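**Week 6 handout: can a machine do bar and kitchen chores yet?**

Our task today is drinks service: fetch a glass, scoop ice, cut fruit, put things back. Read the Follier notes first.
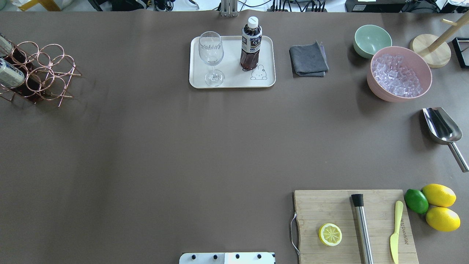
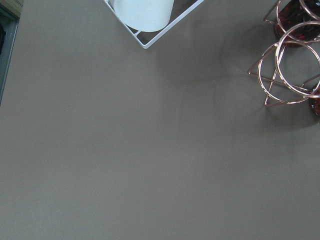
Picking up a bottle is mostly solved. Ice is harder, as the load shifts in the scoop. Cutting a lemon needs one hand to hold and one to press.

Suppose an arm gets each step right 70 times in 100. Two steps in a row come out at 49.

Terms to know:

- grasp
- regrasp
- recovery

For next time: choose one chore at home, split it into steps and mark where a person would feel, not look. Max 200 words. The February sheet on Givine is still on the shelf.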